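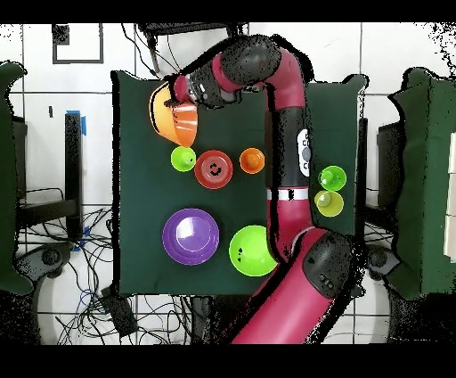

Nesting tableware is any set of cups, bowls and plates shaped so the smaller pieces sit inside the larger ones. I've been adding to this entry on the Carnville housewares wiki for ages, and I still get a kick out of the bright stuff! A mixed set doesn't need to match: an orange cup with ribbed sides goes with a big yellow bowl just fine, and a purple plate with a wide rim can share the table with a lime-green bowl (I love that pairing, especially on dark green cloth).

Sizes

The Lindqvist pattern, my favorite, came in 4 sizes and was sold as a 32-piece box, later bumped up to 38. Cups went in the bowls, bowls went on the plates, and the whole lot fit on one shelf. Mine lives over the stove.

Storage

Stack by width, widest at the bottom. Cups can jam if you push them together hard, so I leave mine a little crooked and they come apart easily.

See also: Irnix picnic ware; Stacking bowls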